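Wrist camera only: how many demonstrations before the policy stops guessing?

Keerthana Venkataraman
We clone pick-and-place from wrist video alone, no overhead view. With 230 demonstrations the policy approaches well but closes early on small objects. Is that data volume or the method?
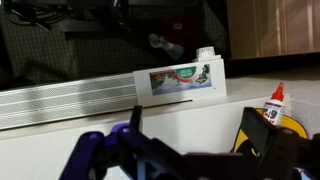 Early closing is usually a depth problem. A single wrist view gives weak range cues, and glossy backgrounds add false ones. With a dark reflective surface behind a white shelf, the encoder can latch onto reflections. Randomize the start height first.
— Balakrishnan Pinto

Jurkance
Same trouble here. More data helped a bit. Seed was 2044 if you want to compare.
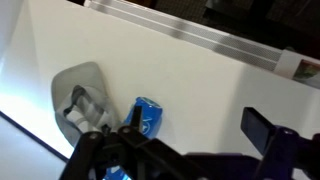
Also check your action chunk length. Ours was too long, so the close command was fixed before the last correction — cutting it to two steps moved the error from early closing to slow closing, and slow we could live with.

Ondrejka
What gripper?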